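Questions about your remodel, answered by the Hodoroagă studio

What does a remodel with us look like, start to finish?
We love this question! You call, we come over with a tape measure and far too many pencils, and we draw the rooms as they stand today. After that you get 3 layouts to argue over at your kitchen table. Once you pick one, we order cabinets, apply for permits in Brikasville and set a start month.

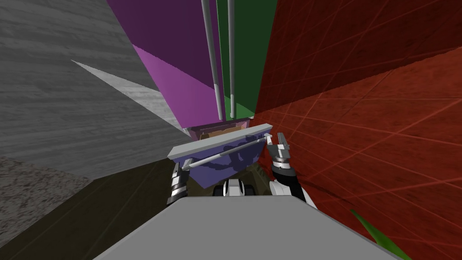
Cabinet color is where most people get stuck, and we get it. White feels safe, and it can be lovely, but a small galley kitchen can take far more color than you'd think. Brightly colored panels around a narrow space, with a long light grey plank running across the middle, make a combination we'd happily borrow for a pantry or a laundry nook. Ask for door samples and live with them for a week before you choose.

Can I stay in the house during the work?
Usually, yes. We hang a zip door, set up a temporary sink and keep one bathroom going the whole time. The loud part is demolition, and for a normal kitchen that's 4 days. Our crew starts at 8 a.m. and sweeps up before leaving.

What about floors?
Tile, cork, hardwood – we install all of them and we have opinions on every one! Dark red tile is having a great run this year. If you're going with square tile, decide on the grout shade early, as it changes the whole room.

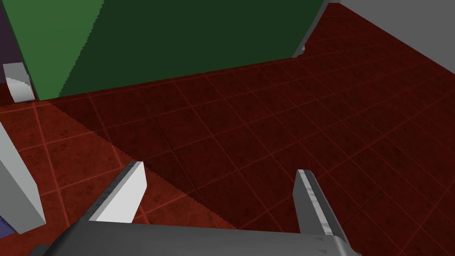

Sânziana Grecu wrote to us that she wished she had picked her floor before her counters, and that she'd tell any neighbor to do it in that order. Brândușa Anghel agreed, and added that the sample board should be looked at in the evening too, under the lamps you really use.

Do I need a permit?
If walls, wiring or plumbing move, yes. New doors on old cabinets, no. We fill out the forms and you sign them.

Can you work around old ducts and pipes?

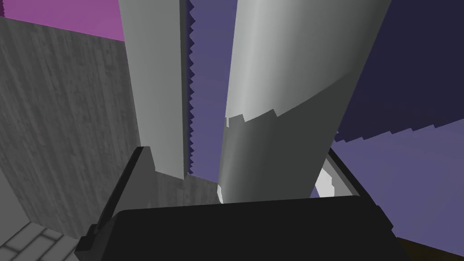
Most of the time we can box them in or reroute them, and sometimes they look so good that we leave them out in the open and paint them. Hamish Nepia handles that part of the drawings and will walk you through the choices – bring your questions, he loves them.

How fast will I hear back?
Within 48 hours. Leave a message at extension 2202 and tell us which room you're dreaming about.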